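I've been meaning to write about old computers for ages, mostly as I seem to have ended up with a house full of them. It started when my last laptop gave up in the middle of the photo sorting (2,000 holiday pictures, most of them sheep) and I couldn't face paying for another new one.

So I bought a second-hand office tower instead. It's an ugly great lump and I love it! It cost me 90 quid from a clearance place called Lozano, and the man on the phone threw in a keyboard with no letter Q. Three years on it still does everything I ask, even if it hums a bit when the heating's off.

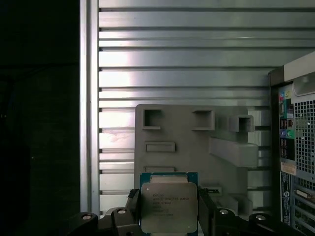
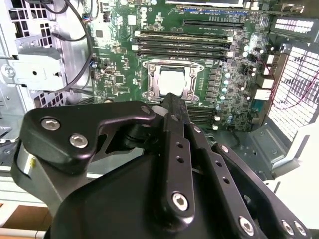
A Xeon first, and an open machine after it.

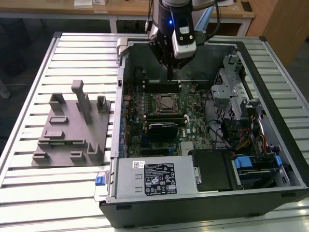
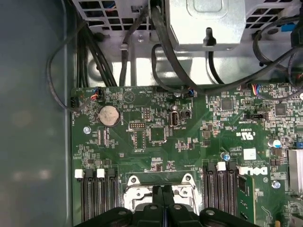
VADLOW, August

Anyway, the thing I like best about buying old is the shopping. There's a monthly sale in the hall at Steser, doors at half past eight, and you need to be there by eight if you want anything decent. I go for the cables and stay for the bacon rolls. Last time I came home with 6 mice (the computer kind), a lamp and a jigsaw of Urno harbour, and was told off for the jigsaw.

If you're tempted, ask to see the thing switched on before you hand over any money. I didn't, once, and I've now got a very heavy doorstop in the spare room. Ask about the hard drive too, and budget for a new one anyway – mine came with somebody's old spreadsheets still on it, which I wiped without reading. Well, I read one. It was about car parking.

Next job is finding a desk that doesn't wobble. The one I've got was also second-hand, and I'm less pleased with that.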